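홈 | 매입 안내 | 시세 조회 | 자료실 | 문의
분류: 자료실 > 발표 원고 > 중고폰 매입

중고 휴대폰 매입가는 어떻게 정해지나: 발표자 노트
2022년 9월, Flammont 판매점 교육

[1. 시작]
인사는 짧게. 오늘은 판매자가 온라인에서 본 견적과 실제 입금액이 왜 달라지는지만 다룬다. 수리 단가 이야기는 Merja Kauppinen 님이 다음 순서에서 하니 질문이 나오면 그쪽으로 넘길 것.

[2. 등급]
우리 등급표는 6단계. 맨 위 단계는 미개봉, 맨 아래는 전원이 들어오지 않는 기기다. 판매자가 가장 많이 틀리는 곳은 중간 두 단계 사이다. 화면에 잔흠집이 있는데 본인은 "깨끗함"을 고른다. 케이스를 끼우고 쓴 기기도 모서리 찍힘은 따로 본다. 보호 필름은 떼고 판정한다. 필름 위 흠집은 감점하지 않는다.

잔상은 흰 화면과 회색 화면에서 각각 확인한다. 매장 조명 아래에서는 잘 안 보이니 밝기를 최대로 올리라고 안내할 것.
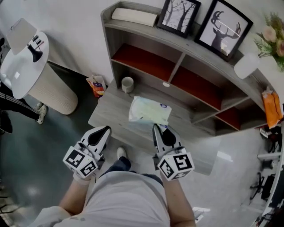
배터리는 최대 용량 수치가 나오는 기종만 수치로 판정하고, 나머지는 부풀음 여부만 본다. 뒷판이 들떠 있으면 전원이 정상이어도 최하 등급 바로 위로 내린다. 이 부분에서 항의가 많다. 접수 화면에 문구를 넣은 뒤로는 줄었다고만 말하고 넘어간다.

[3. 견적 유효 기간]
견적은 30일 유효. 기준은 발송일이 아니고 도착일이다. (잠깐 멈춤. 판매점에서 제일 자주 묻는 항목.) 연휴가 끼어도 연장하지 않는다. 지난 1월에 택배가 밀렸을 때만 예외로 처리했고, 그 건은 본사에서 일괄로 했다.

신제품 발표 직후에는 전작 시세가 내려간다. 이미 받은 견적은 유효 기간 안이면 그대로 지킨다.

[4. 접수 전 확인]
- 계정 잠금 해제. 초기화만 하고 계정을 남겨 두는 경우가 많음
- 유심과 메모리카드 빼기
- 분실·도난 등록 조회
- 할부 잔액이 있으면 통신사에 먼저 문의
- 충전기와 상자는 없어도 됨. 가격에 반영하지 않음

잠긴 기기가 들어오면 Mocanu 시스템에서 자동으로 보류된다. 판매자에게 문자가 두 번 나가고, 답이 없으면 착불로 반송한다. 반송 전에 매장에서 한 번 전화해 주면 좋다고 부탁할 것.

[5. 포장]
전원을 끄고, 기기마다 따로 싼다. 한 봉투에 2대를 겹쳐 넣어 화면끼리 긁히면 우리 쪽에서 보상하지 않는다. 상자 안에서 흔들리지 않을 만큼 채우고 접수 번호를 적은 종이를 같이 넣는다. 배터리가 부푼 기기는 택배로 받지 않으니 매장 방문으로 안내.

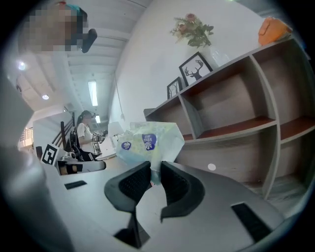
그림 2. 집게 끝에 잡힌 반투명 비닐봉지

[6. 차액 조정]
검수 결과가 신청 등급과 다르면 조정 금액을 문자로 보낸다. 판매자는 수락하거나 반송을 고른다. 조정 반송은 우리가 운임을 낸다. 잠금 반송과 헷갈리지 않게 여기서 다시 한번 짚을 것.

2,000원 이하의 차액은 조정하지 않고 신청 금액대로 입금한다. Brollance 제휴 매장도 같다. Emus 단말로 접수하는 매장은 화면 구성이 조금 다르니 배포한 안내문 뒷면을 보라고 할 것.

[7. 질문]
예상 질문:
해외판도 받나? 받는다. 단가표가 따로 있다.
법인 기기 대량 매입은? 이 창구에서 안 한다. 문의 메뉴로.
사설 수리 이력은? 정품이 아닌 화면이면 한 단계 내린다. 판매자가 미리 적어 주면 검수가 빨리 끝난다.

시간이 남으면 등급표를 다시 띄워 두고 개별 질문을 받는다.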